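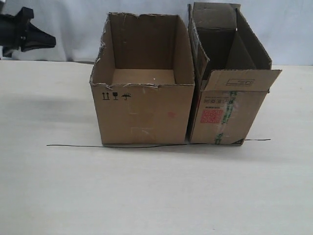 Golport, 12/27/25
Reused carton inspection, packing table 2
Sheet 484, two cartons, checked before repacking

1. Left carton, body. Brown corrugated, open top. Floor of box: one small white speck. Brush out.
2. Left carton, rim. FAIL. No flaps. Top edge torn and ragged, layers peeling along the front and at the upper left corner. Cannot be taped shut. Internal tray use only, maximum 15 kg.
3. Left carton, markings. This way up, fragile and keep dry symbols all present on the front. Pass.
4. Left carton, front face. Reddish-pink smudge, old tape residue near the bottom, light scuffs. Cosmetic. Do not place a new label over the residue.
5. Right carton, flaps. Top flaps attached, opened outward. Inner flap folded down inside on the diagonal; straighten before loading.
6. Right carton, tape. Clear tape with green print, partly torn and wrinkled. Remove and retape, overlap 30 mm at each end.
7. Right carton, old print. Red stamp and label box on flap. Cover both if the carton goes to Cesto.

Result: left carton withdrawn from despatch. Right carton held until items 5 and 6 are signed off.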